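Gikside Court Rulings Set

Pretrial rulings on expert witnesses in criminal cases, taken from public dockets and put into one table. The set covers motions to admit, limit or exclude expert testimony, along with the judge's decision on each motion. It does not cover civil cases, sealed filings or oral rulings that were never written up.

Contents

rulings.csv has one row per motion, 501 rows in all. cases.csv has one row per case, 98 rows. The two files join on case_key. A case with several defendants gets a single row, and the defendants are numbered in the order the indictment lists them. Names of defendants, witnesses and lawyers are not in either file.

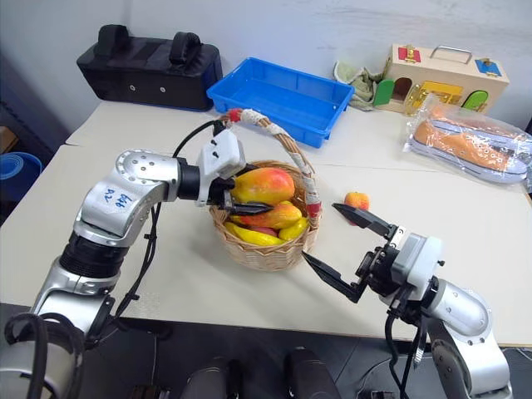
Last changed: Jul 13, 2024

Fields in rulings.csv

case_key: text, matches cases.csv
filed_by: defense, prosecution or joint
topic: field of expertise as stated in the motion
outcome: granted, denied, granted in part, withdrawn
pages: length of the written order

How the rows were coded

Two readers coded each order separately, using the Ellwood sheet (in the docs folder). Where they disagreed on outcome, a third reader decided. "Granted in part" is used whenever the order lets in any of the testimony and keeps out any of it, even if the judge called the motion denied. Topics were left in the wording of the motion, so "gang structure" and "gang organization" are separate values. Merge them yourself if you need to.

Known problems

In 7 rows the pages field is blank. The scanned orders from Deltov were run through text recognition, and the topic field has spelling errors we have not fixed. Three orders were later amended; only the first version is coded. Cases filed after January are missing.

Use

Free for research and teaching. Please cite the set as Gikside Court Rulings Set and give the date of your copy. The older Pultetti export used different case keys and should not be mixed with this one.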